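**Old office computers find new desks in Rind**

24 Oct 2024

I went into the Rind library basement last week to return a folding chair, and I came out an hour later having agreed to carry monitors. So take this report as coming from somebody who is now slightly involved.

The town's computer reuse drive closed its first run on Tanner Street with 460 desktops handed in, which is a lot more than the organizers had room for. The machines came mostly from offices clearing out their storage closets, plus a good number from people's garages and one whole pallet from Bornus, the flooring supplier out by the rail yard, which switched its front office to laptops in July. Samina Sial, who runs the drive, had booked one storage room. She ended up with that room, the hallway next to it and half of the space where the quilting group keeps its tables (the quilters have been very nice about it, I'm told, and would like their tables back).

Out of the 460, they've got 29 ready to go so far. I know that sounds small! But each one gets opened, cleaned, checked for dead parts, wiped and set up fresh, and then somebody sits with it for an evening to see if it crashes. The wiping is the slow part. Samina told me they won't skip it even for a machine whose owner swears there's nothing on it, and she has a story about a tax return that she wouldn't let me print.

The first batch is going to families on the school district's list, and after that to anyone in town who signs up. There's no charge. You do have to come and pick it up yourself, and you do have to bring a bag for the cables.

I asked Houshang Amini what people usually get wrong when they donate. He had his answer ready. Take your discs out of the drive. Don't tape the power cord to the case, since the glue never comes off. And if you've already pulled the memory or the hard drive, just write that on a piece of paper and stick it inside, so they don't spend twenty minutes hunting for a fault that's really just a missing part. He's fixed office equipment for a living since he was nineteen, and he talks about a bad power supply the way my uncle talks about his knees.
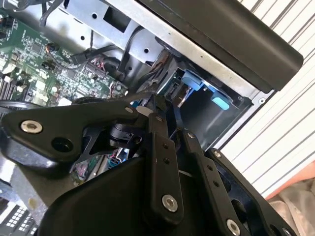
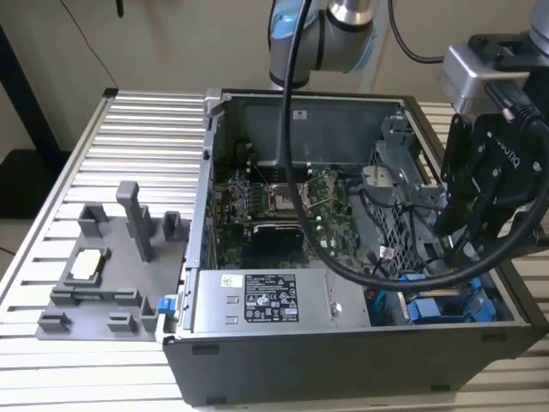

*Inside a desktop computer with the cover off.*

The part I didn't expect to find interesting was the money. The drive has spent $1,913 to date, nearly all of it on small solid-state drives, bought in bulk through Clundix, plus thermal paste and a truly huge box of screws. Cash gifts have come to $2,454, so they're in the black, but not by much, and the next order of drives will eat most of what's left. Danish Butt keeps the books and says another round of gifts before the holidays would let them get through the hallway pile by spring. Without it they'll slow down and use whatever good parts they can pull from machines that are past saving.

And plenty are past saving. I watched Danish go down a row with a roll of orange stickers, and orange means parts only. He's quick about it — lid off, look, sticker or no sticker, next. Bulging capacitors get a sticker. So does anything that smells burned. One tower had a mouse nest in it, an old one, very neatly made, and he took a picture of it for his daughter before it went in the trash.

What's left after the parts come out goes to a scrap hauler in Stumel that takes circuit boards and metal separately. The town used to pay to have this stuff hauled off with the rest of the bulky trash, and Saqib Bugti from public works says his crew has noticed the difference at the curb this fall, though he didn't have a figure for me. He'd like the drive to take printers too. Samina would not. "I have seen what's inside a printer," she said, and that was the end of that conversation.

Not everybody's thrilled. Nusrat Warraich, who teaches computer basics upstairs to seniors, pointed out that a free desktop isn't much good to a household with no internet at home, and that several of her students are in exactly that spot. She wants each computer to go out with a printed sheet on the low-cost plans you can get here, and a phone number where a person picks up. Samina agreed on the spot and asked her to write it, so that's now Nusrat's job, and I noticed I wasn't the only one who'd walked in there free and walked out with homework.

There's also the question of where all this goes next. The library needs its storage room back by the end of the year for the book sale. Samina's been looking at the old bus office, which has good light and a loading door but no heat to speak of. She's also had an offer of a corner in the high school shop wing, which has heat and no loading door. I'd pick the heat, but I'm not the one carrying the towers (well, I am now, some of them).

If you've got a desktop to give, drop-off starts again next month at the side entrance, mornings only. Please no big tube monitors, no printers, and no mystery boxes of chargers. Flat screens are welcome if they turn on. Keyboards they have enough of, mice they don't. Cash or a check can be left at the front desk in an envelope marked for the reuse drive, and the desk will write you a receipt if you ask.

Sign-up sheets for getting a computer are at the same desk, in English, Spanish and Urdu. You'll need your name, a phone number and whether you want a screen with it. I did bring the chair back, by the way. It's behind the monitors.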